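Setting Up Your Trillham Locker Bank
Section 4: Placing, labeling and looking after the doors

By now you should have the bank out of its wrapping and standing more or less where you want it, so well done, because that is the heavy part over with. What follows is gentler work and most people get through it in an afternoon with a cup of coffee close by. Please read the whole section once before you pick up any tools. I know everyone says that, but step 6 really does make more sense if you have seen step 3 first!

1. Choose the final spot. Leave 2 inches between the back of the bank and the wall so that air can move behind it, and check that every door will open all the way without bumping a bench or a coat hook.

2. Level the bank. Turn the feet by hand, a little at a time, and go back and forth between the front corners until the doors hang straight. If a door swings open by itself, the bank is leaning forward.

3. Fix the bank to the wall with the two brackets from the small parts bag. Use screws that suit your wall. If you have plasterboard, see Section 2.

CAUTION: Do not load the lockers until the brackets are tight. An empty bank with several doors open at once can tip.

4. Try each key in its own lock before you hand any of them out. The keys come taped together in door order, and it is much easier to sort out a mix-up now than on the first morning with a line of people waiting. Keep the spares somewhere else, please, and not inside one of the lockers. (Hayley Sugden in our service office took that call more than once last December.)

5. Slide the name cards into their holders. Pencil is kinder than pen if your people come and go. Cards for up to 80 doors can be ordered from Haslam, who also make the plastic covers.

6. Load the bottom shelves first, then work your way up. No single shelf should carry more than 50 pounds.

NOTE: Damp towels and gym shoes are the usual cause of a musty locker. Leave the doors open for 10 minutes at the end of the day and you will hardly ever have trouble.

Looking after the finish

Wipe the doors with a soft cloth and warm water with a drop of dish soap. Scouring powder will dull the paint, and so will most of the stronger kitchen sprays. Arne Dreßler, who looked after our paint shop for many years, always dried from the top down so the drips had nowhere to settle, and I have done mine that way ever since.

Airflow matters just as much as cleaning, and it is the part that gets forgotten once a room fills up with everybody's belongings. Bags and coats tend to collect near a locker bank whatever you do, so give them a place of their own a little way off, where they won't lean on the doors. On the light gray metal doors the slanted slots are the ventilation grilles, and they should be kept free of stickers, tape and notices; the label holder is the place for anything you need to write. Run a dry brush along the slots when you see dust gathering, and wipe the square silver lock plate with the same soft cloth you used on the paint. 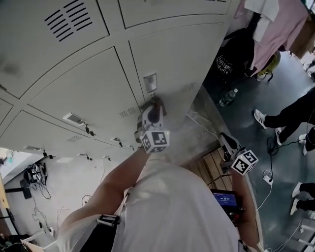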